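Open day at Handex, the long version
Filed under: Days Out / Making Things
Last updated: 2022-08-26
Print this page | E-mail this to a friend

So I finally got to one of the Handex open days! I've been on their mailing list forever, and every time the e-mail comes I'm either out of town or the spots are gone by lunch. This time I had my coffee in one hand and my phone in the other and got number 76 on the list, which I'm told was pretty close to the cutoff.

Getting there first, because the directions on the invitation are not great. You want the second entrance off Bevell Road, past the tire place, and then you keep left even though the sign makes you think you should go right. I went right. I ended up in the loading yard at Vlachopoulos, the bakery supply company, where a very nice man with a forklift pointed me back the way I came (this happens to him a lot, apparently). Parking is free and there's plenty of it, but wear real shoes – the lot is gravel and it's a longer walk than it looks.

Check-in was a folding table, a sticker with your name on it and a waiver that nobody in my group read. They split us up by sticker color. I was green, so we did the talk first and the robots second. I'd try for the other way round if you get a choice, because the talk makes a lot more sense once you've watched one of these things try to do something.

The talk was fine! A bit long. The short version is that Handex does handling work, meaning they teach robot arms to pick up the kinds of stuff that arms are bad at. Boxes are easy, they said, and everybody's been doing boxes for years. What they want is bags, film, wrapped things, anything that folds up or slides when you touch it. They have a running list of household and store items they've tried, and it's up to 3047 now. Somebody asked for the worst one and the answer was a bag of bags. I wrote that down.

Then we went through to the workroom, and I have to say I was expecting something more like a factory. It's an office, basically. Tall windows, strip lights, cardboard boxes, wooden tabletop, and arms going right there alongside people's normal working day. I liked it a lot more than the shiny lobby. The arms carry little cameras down by the gripper, and you get to see what those see, which was my favorite part of the whole visit by a mile. 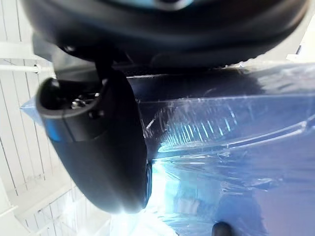 The wrapped item up close in the first one, and the workroom at quite an angle in the second.
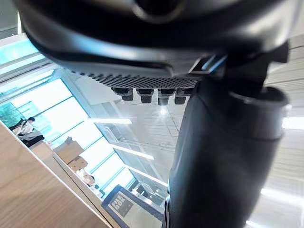
I could have stood there all afternoon. You forget how much your own hands are doing when you pick up something in a crinkly wrapper, and then you watch a machine work up to it and you find yourself leaning in and sort of squeezing your own fingers together. The woman next to me was doing it too. Our guide said clear plastic is the one they argue about most, partly for the grip and partly for the shine, because the cameras get a face full of glare and the edges go missing. They've talked about blinds. The people who sit by the windows have talked about blinds as well, and they're against.

We got 21 minutes in there before they moved us along, and I know that because there was a timer and it was loud. If I have one complaint it's that. Half our group still had questions, and the hallway isn't a good place to ask them.

The last stop was the hands-on table, where you steer a small arm with a controller and try to drop beanbags into a bucket. They call the practice program Danetik and it keeps your score. I was terrible! My best run was 300 points, and a kid of maybe ten in front of me had more than double that without looking like he was trying. The trick (he told me) is to come straight down and not swing in from the side, and to let go a little later than you want to. I got one more beanbag in after that, so thank you, kid.

A few odds and ends for anyone going. There's water but no food, and the vending machine only takes cards. Restrooms are by check-in and there aren't any once you're through the double doors, so plan for that. It's chilly in the lecture room and warm in the workroom, so bring a layer you can take off. Strollers are okay but the turn by the stairs is tight. You can't bring bags bigger than a backpack inside and the lockers want a quarter, which you get back.

They're doing the next one in February, and sign-up goes out by e-mail a few weeks ahead. I've already asked to be put down for the robots-first group, and I'm going to practice on my nephew's video games before then.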